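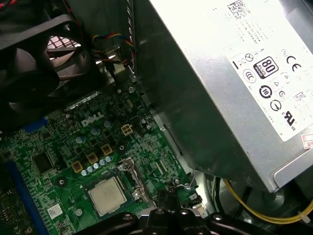

Project report: the Clirach group, Farness College

When we chose our project in September, we all thought the arms would be the hard part, and we were rather looking forward to it. What kept us busy instead was the inside of an old Dell desktop – a wonderful jumble of cables, chokes and little metal clips, with very little room for a gripper to get in near the processor.

We called our program Flirker, and its job is to guide the gripper to a part and close on it gently. Our first version came in far too steeply, so we spent about 4 weeks changing the angle of approach and lowering the speed. 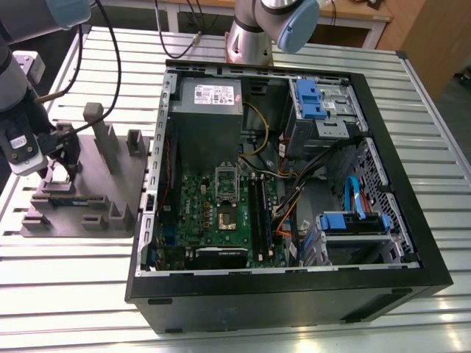
Memory modules were kinder to us than processors, being long and easy to hold by the edges. We logged 34 practice runs with them and kept notes on every one, including those we would sooner forget! Next term we would like to try the cables, which bend however they please, and we are all very grateful for the extra bench time we were given.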